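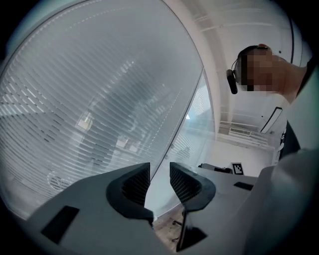
Thread: Renting out the half of the garage I don't use – worth it?

kundlow_pete
13 May 2022
Long story short, I have a two-car garage and one car. The other half holds a treadmill and my good intentions. A guy two streets over offered me $85 a month to keep boxes in there. No water heater on that side, separate side door, own lock. Anyone done this? My wife says yes, my gut says I'll be meeting this man in his socks at six in the morning for the rest of my life.

marmot85
We did it for a year. Easiest money I've made, and I once got paid to watch a parked boat. Get it in writing, one page. What he can store, when he can come by, how much notice either side gives. Ours said no paint, no propane, no food, and 25 days' notice. No idea why 25. My husband typed it.

Trelter Joe
Call your insurance first. My homeowner's policy got very interested in the word "tenant." They didn't cover the renter's stuff at all, and they wanted to know whether I was running a business. I said at $85 a month I was barely running a hobby.

kundlow_pete
Did your premium go up?

Trelter Joe
It did not. I was on hold for most of an afternoon though, so bill yourself for that.

gutterball
Hard no from me. You're trading your privacy for a tank and a half of gas. People don't store boxes, they store problems. Mine was a very polite retired guy who stopped paying in February and left me a dining set, nine chairs, and a filing cabinet with no key. The law in my state said I couldn't just toss it. I had to send letters. To a man I could see from my kitchen window.

marmot85
Nine chairs is an odd number of chairs.

gutterball
Believe me, I had time to think about it.

Hala Darwish
I'd split the difference here. I rent out a basement room for storage and I've had two good ones and one bad one. The bad one was my own fault, I never took a deposit. Now it's two months up front, plus a list of what came in, signed by both of us. If he balks at a list, you've learned something cheap.

Also check your HOA if you have one. Ours has 423 rules and I'm fairly sure one of them is about owning a basement.

kundlow_pete
No HOA, thank God. I like the list idea. He says it's "mostly books and some shelving."

gutterball
Mostly.

Trelter Joe
Books are heavy and they love damp. Put them on pallets or you'll be hearing about his ruined encyclopedias. Mine had 4,000 paperbacks, by his own proud account, and he'd come by on weekends to visit them.

marmot85
I disagree on the pallets, they take up floor and mice think they're condos. Cheap metal shelves against the inside wall.

Trelter Joe
I have never had a mouse in a pallet.

marmot85
That you've met.

kundlow_pete
OK, I'm going to ask for $85 plus a deposit, one page, list of contents, no visits before nine. The treadmill stays on my side. Will report back once he's read the page.

Hala Darwish
Put the notice period in too. 30 days, like a normal person.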